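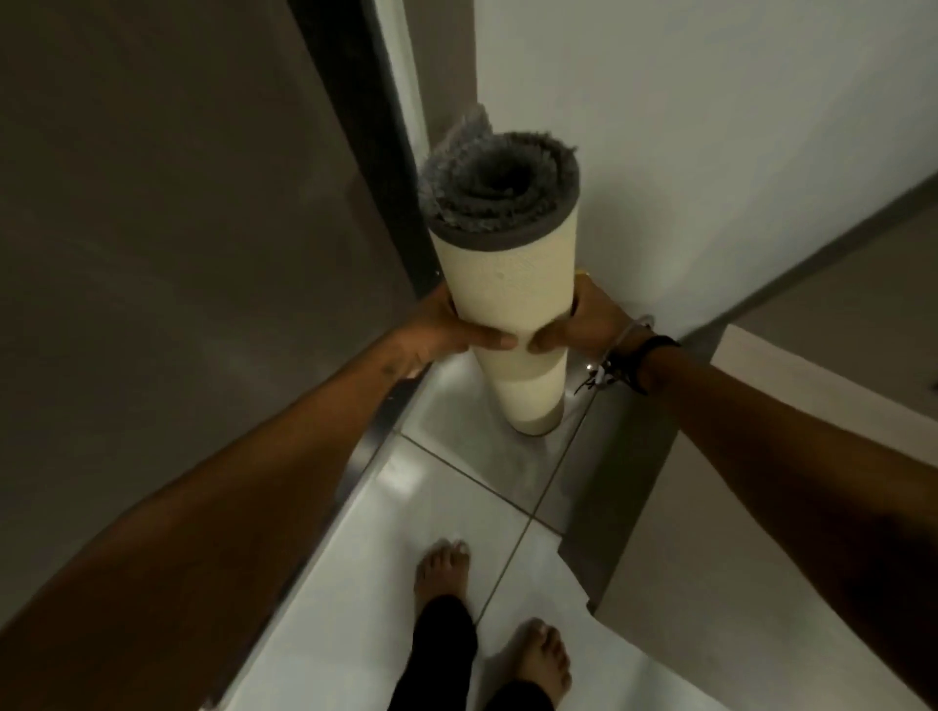
**Which way should a bath mat be rolled, pile in or pile out?**

Pile in, backing out. The fluffy side stays cleaner and the roll grips itself a bit, so it's less likely to spring open on the shelf.

# Bath mats: washing and storing

I started this file in March when I took over the linen for the Clerutside lets, mostly so Roya Zarei could stop ringing me about where things live (sorry, Roya!). It covers bath mats only. Towels are in `towels.md`, and shower curtains are still in my head.

## Before you roll

- Shake it outside, both sides.
- Wash at 30 with no softener — it clogs the pile and does the backing no favours.
- Dry flat or over the rail. No tumble dryer, please, even if the label says you can.
- Leave it overnight. A mat that feels dry on top can still be damp near the backing.

## Rolling

Lay it pile side up on a clean hard floor and start from a short end. Keep the first turn tight, as everything after it follows that one. I used to do this on the bed and always ended up with a lopsided sausage. 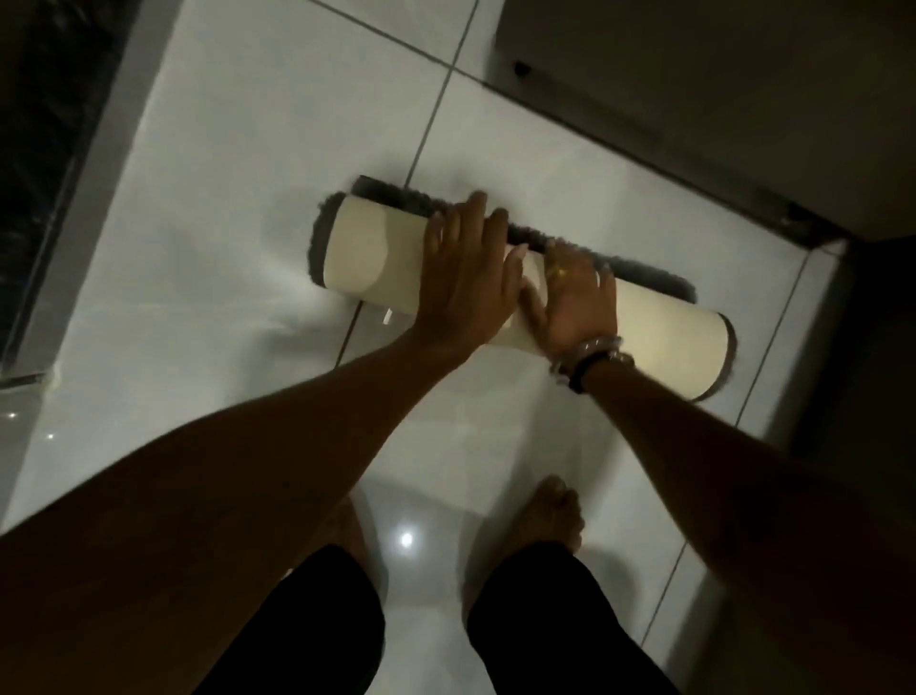

Press down with flat hands every turn or so to push the air out, and nudge the ends in if they start to wander. Shaggy mats fight back more than the cotton ones, so expect to undo it once and start again. When you get to the end, stand the roll up and give it a squeeze. If the middle pops up like a telescope, it was too loose.

## Storing

Upright in the tall cupboard, 2 to a cubby. Tie with cotton tape, never elastic bands, which leave a dent in the backing. Nuanchan Boonyarit swears by old pillowcases as dust covers and I've come round to it.

## The list

`mats.csv` has 104 rows, one per mat, with these columns:

| column | meaning |
|---|---|
| `id` | number on the tape |
| `colour` | pile colour |
| `backing` | backing colour |
| `last_wash` | month only |
| `notes` | stains, loose threads, grumbles |

Boonmee Rojanasak keeps the `notes` column up to date, so send him anything odd. Some of the older rows have no backing colour yet.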